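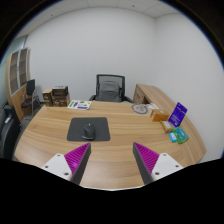

One reader wrote to us that a desk is clean only until the first letter arrives, and after that it becomes a shelf. We receive many notes like this after our July pages on small offices.

I understand the reader. At Moneo, where I work, my desk is light wood with a strong grain, and for years I did not see the grain. It was under paper. Then I read that the furniture maker Flusel gives each new desk a card with one rule: keep 40 centimeters in front of you free.

I tried it. The mouse and its pad moved to the left side, although I am right-handed, and the first 8 days were slow. Papers may stay only at the far left edge, one sheet at a time. In the evening I wipe the wood with a soft cloth, and the old bills go to a box in the hall.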